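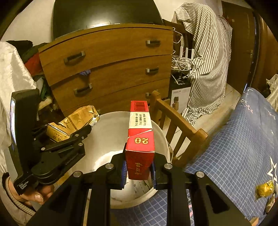
The Duke's Chair

Harriet Greenberg had 2,111 minutes of tape on the old Duke of Plolow and one hour of air to fill. She worked at the Butum studios in Prisatport, in an edit room with a broken blind. It was January and the film was due at 6.

The family had all said yes. They sat in the same green chair, one after another, and told the same story about the Duke and the rowboat. In the daughter's version he fell in. In the older grandson's version he pushed the bishop in. The Duchess said there had never been a bishop, only a man in a dark coat who had come about the drains.

Harriet had all three on the screen when Ritchie called from the network.

"The palace wants the bishop," he said.

"The Duchess says there wasn't one."

"They know what she says. They watched it last night."

"Then they want me to cut the Duchess."

"They want you to cut that part. She's very good on the horses."

Harriet said she would look at it. She hung up and ran the Duchess again from the top. The old woman talked about the horses for a while. Then she stopped and looked down at the arm of the chair, where the cloth had worn thin.

"This was his," she said. "He didn't like it. He only sat in it so the dog couldn't."

The interviewer, off camera, asked about the rowboat, and the Duchess told it in under a minute. She gave the man from the drains his name and said he had sent a card every Christmas until he died.

Harriet watched it twice more. She took out the daughter first, then the grandson, and left the Duchess whole. That made a hole in the second half, so she filled it with the Duke walking across a wet field -- no music, just his boots and somebody coughing.

Ritchie called back at a quarter to six.

"Is the bishop in?"

"No," Harriet said. "The dog is."

He was quiet. She could hear a television going in his office.

"How long is the dog?"

"Six seconds."

"All right," Ritchie said. "Send it over."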